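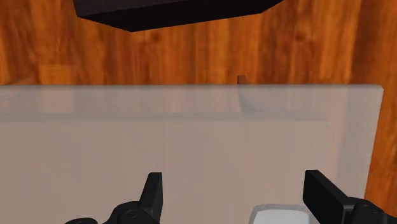

Do we need a robot arm on the packing bench?
We don't know, and we'd like to hire someone who is prepared to come back and tell us to keep our money.

Equipment Planner, fixed term
Tamihana Supply, Tarkcombe site
Posted 2020-05-06

We have had 8 sales pitches for bin-to-bin handling. Every one had a payback chart, and every chart went up and to the right. Not one had a line for spare fingers, for the hours lost when a part changes shape, or for whoever gets called when the thing stops at the end of a shift. Plurnari, the leading bidder, wants a deposit before it will quote a service rate. We have not paid it.

The planner will take these quotes apart and build a budget that an ordinary adult can believe. You would:

- rework each quote to cover 8 years of ownership, including the years after the warranty
- go through the simulated pick trials run under our Wuvano project and say what they do and don't tell us about real bins and real parts
- price the dull option, meaning better benches and two more packers
- write a purchase plan, or a memo against purchase, by October

You should have bought machinery before and regretted some of it. Spreadsheet skills matter. Programming is useful but we won't test you on it. If your last job was selling automation, apply anyway, but expect pointed questions.

A word on simulation. A gripper that behaves itself on a screen has proved that it behaves itself on a screen. We want someone who can read those results without falling in love with them, and without throwing them out either.

The post is 70 percent time, on site at least 2 days a week. There is no bonus tied to a purchase going ahead.

Send a resume and one page on a piece of equipment you talked somebody out of buying to Pascal Bouvier, Operations, Tarkcombe. Please leave out the cover letter.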